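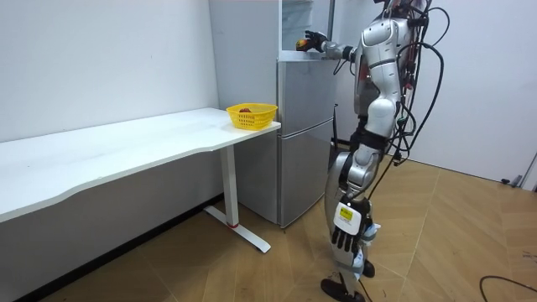 Freezer Frost, Door Seals and Fruit Storage in the Shared Kitchens

From the Tredthorpe Buildings Newsletter, March 31, 2018
Equipment and Fittings

The two-door refrigerators in the Tredthorpe kitchens are due for their spring defrost in April. The schedule is posted on each floor. What follows covers the freezer compartment, the door seals, the condenser clearance and the storage of fruit, in that order. The instructions apply to the top-freezer units only. The under-counter units in the Mellel wing defrost automatically and need nothing beyond a wipe of the drain channel.

Frost

Frost forms when room air enters the freezer compartment and its moisture freezes on the coldest surface it meets. In a top-freezer unit with a plate evaporator that surface is usually the compartment floor. A thin, even film does no harm. A thicker layer insulates the plate from the air it is meant to cool, the compressor runs longer for the same result, and the lower compartment begins to drift warm in the afternoon.
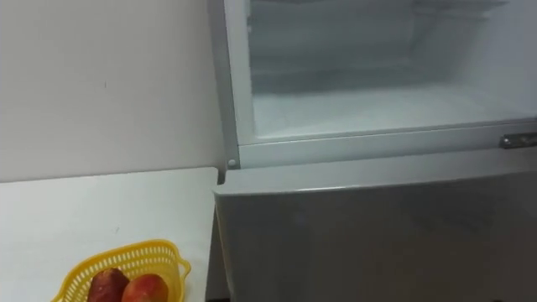

Check the floor of the compartment first, then the back wall, then the area under the wire rack. A whitish, uneven layer on the floor is the normal starting point for a defrost. If the layer has reached the front lip, the door may no longer be closing flush, and the unit should be moved to the head of the list. Report this by leaving a note on the sheet at the kitchen entrance, with the unit number and the date.

Defrost procedure

Move frozen food to the chest freezer in the Uvurow storeroom. Bags must be labeled with the room number. Unlabeled bags are discarded at the end of the day.

Turn the thermostat to off, then unplug the unit. The thermostat alone does not cut power to the interior lamp.

Open the freezer door fully and leave the lower door closed. Food in the lower compartment will hold its temperature for a few hours if the door stays shut. Milk, meat and cooked leftovers should go to the Uvurow storeroom with the frozen goods in any case.

Lay a folded towel along the front lip of the compartment and a second one on the floor below the unit. On uneven floors the meltwater collects at the lower corner of the lip and runs down the face of the closed door, so the upper towel needs to reach the full width of the cabinet.

Place a bowl of hot tap water on a dry cloth inside the compartment and replace the water when it cools. Do not use a hair dryer or a space heater. Do not use a knife, screwdriver or metal scraper on the compartment floor. The refrigerant passage runs directly beneath the surface, and a punctured passage cannot be repaired economically. One unit was lost this way last year. The replacement came to 800 dollars before delivery.

Loose ice may be lifted out by hand or with a plastic spatula once it releases. When the compartment is clear, wipe it with a solution of baking soda and warm water, dry it completely, and restart the unit empty. Return the food when the thermometer in the compartment reads zero degrees Fahrenheit or lower.

Seals and hinges

A dirty or hardened seal is the most common cause of fast frost. Clean the gasket on both doors with dish soap and water, working a cloth into the folds. Do not use bleach, which stiffens the vinyl. To test the seal, close the door on a strip of paper and pull. The strip should drag at every point around the door. Where it slides out freely, try warming the gasket with a damp hot cloth and pressing it back into shape before asking for a new one.

Look at the hinges while the door is open. A loose hinge lets the free side of the door drop, and the gasket then misses the frame along the top. Tighten the visible screws by hand, firmly but without force. Stripped screws should be reported and left alone.

Clearance and items on top

The gap behind the refrigerator should be two inches at minimum. Several units have been pushed hard against the wall after floor cleaning. Condenser coils that cannot shed heat produce the same symptoms as a frosted plate, and the two are often confused.

Cabinets and shelf units standing on top of a refrigerator may stay, provided they are stable with the upper door swung fully open and do not cover any vent. They should not be loaded with heavy cookware. The top surface is sheet metal over foam and will dish under a concentrated weight. Door swing should be checked against neighboring desks and counters too, and any furniture that stops the door short of its full travel should be shifted along the wall.

Apples

Apples turn up in every part of these kitchens, including on top of the refrigerators. The top of the cabinet is one of the warmer surfaces in the room, and an apple left there will go soft in days. In the crisper the same apple will keep for several weeks. Store apples in a loosely closed bag, apart from leafy greens and carrots. Apples give off ethylene, which yellows greens and turns carrots bitter. Bruised fruit should be eaten first or thrown out. Apples do not belong in the freezer compartment unless peeled, sliced and bagged. A whole apple frozen and thawed is fit only for sauce.

Fruit intended for use within a day or two may be kept in a bowl on the counter, out of direct sun.

Supplies

Towels, bowls and plastic spatulas are in the cupboard marked Tang on the ground floor. The cupboard code has been changed to 3688. Sign for what you take and return towels dry. Gasket cleaning cloths are disposable and need not be returned. The storeroom stocks 200 of them for the April round, and the next order will not be placed until summer.

Refrigerator thermometers are available from the same cupboard. Set one on the middle shelf of the lower compartment, away from the door, and read it in the morning before the unit has been opened. The target is 37 degrees. A reading above 40 on two consecutive mornings should be reported to extension 93, with the thermostat setting and the condition of the freezer floor.

Units not defrosted by the end of April will be unplugged by the buildings office and emptied without further notice.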